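How to Write Your First Film Review (Without Giving the Whole Plot Away) 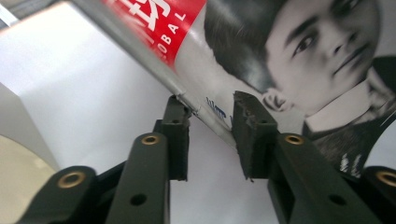 How long should a first film review be?
Aim for somewhere between 500 and 700 words, and lean towards the shorter end if you've never written one before. That gives you room to say what the film is about, what you made of it and why, and it will stop you from retelling the entire story, which is the trap nearly all of us fall into at the start (I certainly did, and for years!).

I've been writing up films for our little film society newsletter for longer than I care to admit, and every so often a new member asks me how to get going. I usually end up talking for the whole of the interval, so I thought it was high time I put it on a page. Pop the kettle on, because I do go on a bit.

To keep things simple I'll use one film all the way through. It's called Rerkach, a quiet drama directed by Borislav Spahić, and we showed it last August to an audience of 43. It's set in a mountain village, and it follows a retired bus driver who decides to walk his old route on foot. It suits our purposes nicely, as there isn't a great deal of plot to hide behind.

Step 1: Watch it once with your hands in your lap

I know the temptation is to take notes from the very first shot. Please don't, at least on your first viewing. Let the film do whatever it's going to do to you. If you laugh, laugh, and if you find yourself wondering whether you left the oven on, remember that too, as it's very useful to know exactly where your mind began to wander.

As soon as it finishes, find a bench or a bus seat and write down whatever is still in your head. After Rerkach I had "the boots", "that awful supper with the brother" and "why so much accordion?" Those scraps became three of my paragraphs, more or less in that order.

Step 2: Watch it again if you possibly can

Second viewings are where the proper noticing happens. Keep a notebook on your knee and jot down the time whenever something strikes you, so you can find it again afterwards. I write very large in the dark, one thought to a page, and it gets through a lot of paper but at least I can read it the next morning.

Things worth listening and looking out for:
Who the camera stays with when two people are talking
Where the music comes in, and where it's left out
Any object or phrase that keeps coming back
The scenes you'd have trimmed, and the ones you wanted more of

Step 3: Decide what you think, in one sentence

Before you write a word of the review, finish this sentence: "I think this film is..." Mine was "I think this film is lovely company for an hour and then rather loses its nerve." You needn't put it in the review at all, but everything you do put in ought to have something to do with it. If you can't finish the sentence, go for a walk and have another try.

Step 4: Keep the story to one paragraph

Tell your reader who the film is about, where they are and what they want, and then stop. For a film like Rerkach I wouldn't go past the first twenty minutes or so of story. The brother turning up is fair game, as he's there early on. What happens at the last bus stop is not, and I'd be very cross with anyone who told me beforehand.

Step 5: Give an example every time you give an opinion

"The acting is wonderful" doesn't tell anybody very much. Have a look at these two:

The lead actor is very good and very moving.

The lead actor barely speaks at the supper table, and he folds his napkin smaller and smaller while his brother boasts.

The second never says "good" at all, and yet I think you'd guess that I liked him. Do the same with your grumbles. A fair complaint with a scene attached is much kinder to the people who made the film than a vague sniff.

Step 6: Cut it down, then read it aloud

My first draft of the Rerkach review came to 966 words, and a good third of it was me describing hills. Out they went (well, I kept one hill). Then read the whole thing aloud, slowly, to the cat if need be, and mend any sentence that leaves you short of breath.

Check the spelling of every name one last time, put the running time and the certificate at the top if your editor likes them there, and send it off before you start fiddling with the commas again.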